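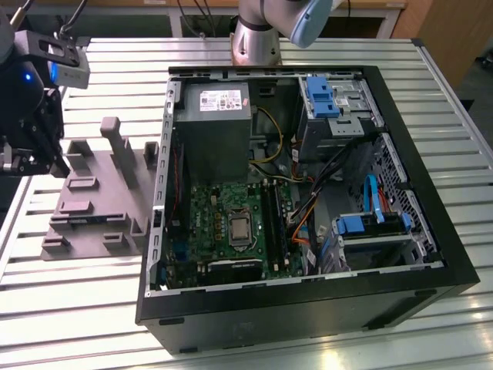
One respondent in Dekum wrote that the old computer stayed in the hall closet because the tax files were on it, and that giving it away would be "like leaving the filing cabinet on the curb with the key in it." Answers of this kind were frequent in the open field of the questionnaire, and they differ from what the closed items would lead a reader to expect. In the closed items, lack of time was the reason most often chosen for keeping equipment that is no longer used. In the open field, time was seldom mentioned and stored data was mentioned often. This section treats the difference between the two.

Figure 2. Desktop tower with the side panel removed, showing the power supply, motherboard and processor socket.

4.2 Retention of desktop computers

The household survey returned 1,443 usable questionnaires from Dekum and Plotholm. A questionnaire was counted as usable if the inventory page was complete and if the respondent had stated the type of dwelling. Retained equipment was defined as any device that had not been switched on by a member of the household during the preceding year and that was still kept in the dwelling, a garage, or a rented storage unit. Devices lent to persons outside the household were excluded. Devices awaiting repair were included if no repair had been arranged.

Desktop computers are a special case within this definition. They are larger than phones and laptops and take up space that could be put to other use, so a simple cost model predicts that they should leave the home sooner. The model used in the Utus pilot made this prediction, and for monitors and printers the pilot data agreed with it. For towers they did not. Towers were kept longer than printers of similar volume in both towns, and the order was unchanged when single-person households were analyzed separately.

Three explanations were considered. The first is resale value. Respondents who had bought a tower new tended to state a resale price well above what local second-hand dealers would offer, and the gap was wider for older machines. However, stated price was a weak predictor of retention once the age of the device was controlled for. Many respondents who gave a price of zero had kept the device anyway.

The second explanation is parts. A tower can be opened with common tools (Figure 2), and several of its components can be removed and used in another machine. Some respondents kept a tower as a source of memory or drives. This group was small and easy to identify, as its members usually reported more than one retained tower and had replaced at least one component themselves in the past. For these households the retained machine is better described as stock than as waste, and we recommend that later inventories give it a separate code. Merging the two categories, as we did in the pilot, inflates the apparent volume of equipment available for collection.

The third explanation is data, and it accounts for most of the open answers. Respondents described photographs, correspondence, school work and financial records. Few could say with confidence what was on the drive. Uncertainty about the contents was itself given as a reason for keeping the machine, and respondents who were uncertain reported longer retention than those who could list the files. A copy of the data did not settle the matter. Households that had already moved their files to a newer computer still kept the older one, and when asked about this in the follow-up interviews they referred to the risk that another person might read what remained.

4.2.1 Follow-up interviews

Follow-up interviews were held with 63 respondents, selected from those who had agreed to further contact and who had reported at least one retained tower. The interviews took place in the home or by telephone, according to preference. Interviewers used a fixed list of topics but were free to change the order. Notes were coded by 2 readers working separately, and differences were settled by discussion before any counts were made.

The interviews support the reading given above but add a qualification. The word "data" covers at least two concerns that should be kept apart. One is loss, meaning that something of value might be thrown out with the machine. The other is exposure, meaning that something private might be seen. The two concerns call for different measures. A household that fears loss needs help with copying and needs some assurance that the copy is complete. A household that fears exposure needs the drive to be erased or destroyed, preferably where the owner can watch.

Interviewees who spoke of loss usually spoke of one kind of file, most often photographs. They tended to have a plan, and the plan tended to depend on a relative. Interviewees who spoke of exposure had no plan in most cases. They also had less trust in collection services in general, including services they had used for batteries and lamps without complaint. A few had removed the drive and kept it in a drawer, after which the rest of the tower was released without further delay. This last pattern deserves attention, as it suggests that the enclosure and its remaining components have little hold on the owner once the drive is out.

4.2.2 Collection points with drive removal

The Tennant scheme allowed a limited test of this suggestion. Under the scheme, 2 collection points in Plotholm offered to remove the drive at the counter and return it to the owner. The remaining points in the town accepted towers as before. The offer was announced on a printed notice at the counter and in the August mailing to households. No payment was made to owners and no fee was charged.

Deliveries of towers rose at the points with drive removal and did not fall at the others, so a simple transfer between points is unlikely to explain the result. Deliveries of monitors and printers, which were not affected by the offer, showed no clear change in the same period. The machines delivered were also older than those received before the offer, as judged from the label dates that staff recorded at intake. This is consistent with release from long storage and not with earlier replacement.

Some limits should be noted. The points were not assigned at random. They were chosen for having counter space and staff willing to do the work, and such points may differ from the rest in other ways. The mailing may have had an effect of its own by reminding households that towers were accepted at all. Intake dates were missing for a portion of the deliveries, mostly those left outside opening hours. The scheme also says little about laptops, in which the drive may be hard to reach or fixed to the board, and the procedure used in Plotholm cannot be carried over to them without change.

The cost of the service consisted almost wholly of staff time. Time per machine varied with the design of the enclosure and the condition of the screws, and staff reported that explaining the offer to owners took longer than the removal. A clearer notice would probably reduce this part of the cost. The treatment of returned drives remains open. A drive taken home is again a retained device under our definition, although a much smaller one, and its later disposal was not followed in this study. Section 4.3 applies the same distinction between loss and exposure to mobile phones.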